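Block puzzle sets back on the shelf at Kivlow toy library

3 December 2024

Posted by Tadhg Geraghty

Quick one before the doors open. The wooden block puzzles are back at the Kivlow toy library, as of this morning. Ten sets on the low shelf by the window, more to follow once the lids are sorted. They went off loan in October when the old storage boxes finally gave up, and we've been asked about them pretty much every Saturday from then on.

Same puzzles as before. Square wooden base, colored pieces, some plain wood ones too. Pieces sit side by side on the base and lock together a bit like a jigsaw. No picture to copy, no right order to start in. The younger ones mostly stack them and that's fine.

What's changed

New boxes, for a start. Vermeulen, the hardware store on the corner, let us have 30 clear tubs at cost, so every set now has its own tub and its own number. The number is on the lid AND on the bottom of the base. Please put the right base back in the right tub – they look alike and they are not quite the same size.

The sets have been sorted, wiped down and checked for splinters. Wim Bakker did most of the sanding over two evenings in the back room. A few corners are rounder than they used to be. Two sets were past saving and have been split up for spares, so if you lose a piece tell us, there is a fair chance we have one in the drawer.

Colors: blue, light blue, green, red, and the plain ones. The paint on some is worn. It was worn before.
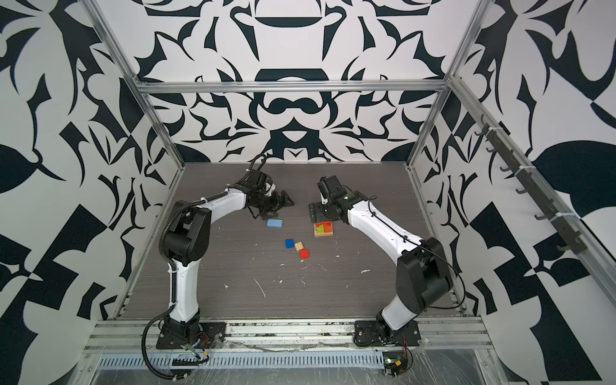
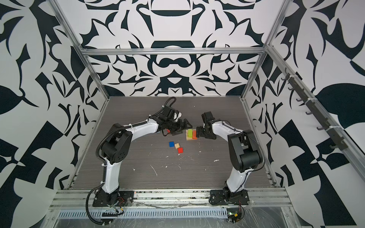
How borrowing works

Members can take one set at a time, for 2 weeks. Renew at the desk or by phone, once, unless there's a waiting list. Non-members can play with them here during opening hours but can't take them home. Membership forms are in the tray next to the Bretik train track, ask if the tray is empty.

No deposit on these. We did think about it. Lost pieces are 60 cents each, lost base is more, come and talk to us and we'll work something out.

Please don't:

– wash the pieces in the dishwasher. The wood swells and then nothing fits
– write on the tubs. The numbers are ours, we need to be able to read them
– post the tub through the returns flap. It doesnt fit, and the lid pops off on the way down

Age wise, we say three and up on the label. Some of the square blocks are small, so keep them away from babies who are still putting everything in their mouths. Older kids get on with them too. Wim had a boy of eleven sat with one set for most of a wet afternoon and he asked to take it home at the end.

"People think they're for toddlers," Wim said. "Then they try getting the last piece in next to the one already there and they go quiet."

First table session

There'll be a block puzzle table at the Saturday session, all morning, from opening until we pack up for lunch. Drop in, no booking. Adults stay with their children please. Bring a drink with a lid, the tables have only just been cleaned.

We could use one more pair of hands for the packing away at the end. It's mostly counting pieces into tubs and it goes faster with teh radio on. Leave your name at the desk.

Still missing

If you borrowed a set before October and it never came back, now would be a very good time. No fines, no questions. We think there are several out there, probably under sofas. Loose pieces welcome as well, even single ones – drop them in the jar on the counter. Someone returned a red piece last week in an envelope with no name on it, thank you whoever you are.

Also on the shelves this week: the Urkon marble run is out again with all its ramps, and the big floor dominoes are off loan until the bag gets mended. The dress-up rail has moved to the back wall.

Opening hours are the same as last month. The side door is still stuck so use the front.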